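Filed under: Textbooks > Reading and Reviewing Fiction

Chapter 4
Point of View and the Withheld Fact

A suspense novel depends on the order in which the reader receives information. The events may be simple. In the invented village of Drusthorpe, used for the exercises in this book, a woman goes missing in February and a neighbor lies about where he was. Told by the neighbor, the story conceals the lie. Told by the sister who suspects him, it conceals the motive.

This chapter covers two narrators in alternation, a structure common in current crime fiction. Each narrator holds facts the other lacks, and the reader holds both sets. Tension comes from the difference – the reader waits for one account to catch up with the other.

A reviewer has to describe this structure without giving away what it hides. Section 4.2 sets out a working method: state the premise, name the narrators, and stop before the first reversal. Evidence of unfair withholding is treated separately, with passages from the practice novel Letano. 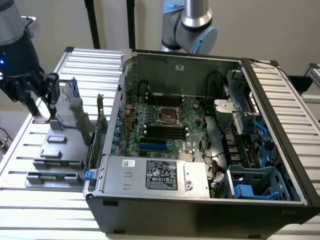
Fig. 4.1. A gripper holding a drive carrier over a computer side panel.

Terms used in this chapter: focal character, reversal, retrospective narrator, fair clue. Readers who have not met the last term should go back to Chapter 2 before starting the exercises.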